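How to run the door demo at your open day

Clullik sim, 8 visitors per group, 14 minutes each. Plenty if you load the apartment scene before they walk in.

1. Start at the close-up door view. Let them find the lock plate themselves.
2. Switch to the doorway view, arm on the bed. Ask where they'd send it first.
3. Hand over the controls. Slow speed only, kids go straight for full.
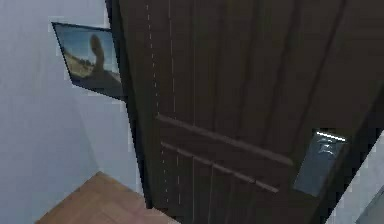
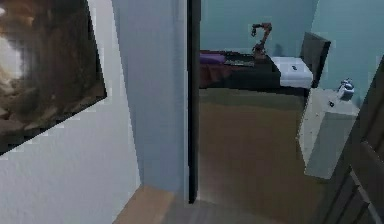
Simulated views: door with lock plate (first), bedroom through the doorway (second).

4. Reset after every group. Dont skip it.
5. Log off by 7, Plenlow room gets locked.

Lagging? Drop the render quality, restart the viewer. Screen at the back needs teh long cable. Sign-up sheets: print 300, leave them by the Eninik table.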